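Droit des biens – Séance 3
Indivision, possession et revendication immobilière
Chargée de cours : Mylene Sebastian
Version du 17/09/2025

1. Position du problème

Le contentieux étudié oppose le titulaire d'un titre de propriété aux occupants d'une parcelle bâtie. Le titre antérieur ne suffit pas toujours à emporter la décision. Le juge examine la chaîne des transmissions, la publicité foncière et la durée de l'occupation.

2. Action en revendication

L'action est réelle et pétitoire. La charge de la preuve pèse sur le demandeur. La preuve est libre : titres, bornage, cadastre, témoignages. Le cadastre, document fiscal, ne vaut que présomption simple.
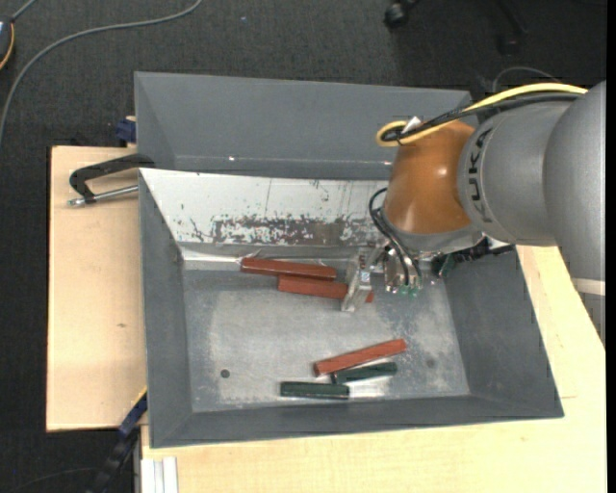 Département de droit privé – Faculté de droit de Manalo

3. Moyens de défense de l'occupant

a) Prescription acquisitive. Possession continue, paisible, publique et non équivoque, à titre de propriétaire. Le délai est réduit en cas de juste titre et de bonne foi.
b) Appel en garantie du vendeur – y compris lorsque celui-ci est une collectivité ayant cédé le terrain.
c) Indemnisation des constructions. Distinguer selon la bonne ou la mauvaise foi du constructeur au jour des travaux.

4. Cas pratique

La société Detance achète en 2000 un terrain à la commune de Plavov et y édifie 20 logements. Les héritiers Zikton produisent un titre antérieur, non publié, et assignent les acquéreurs. Qualifier l'action, puis apprécier l'opposabilité du titre. La question de la garantie d'éviction sera traitée séparément.

Copie à rendre en novembre, 2 pages maximum, textes visés en marge.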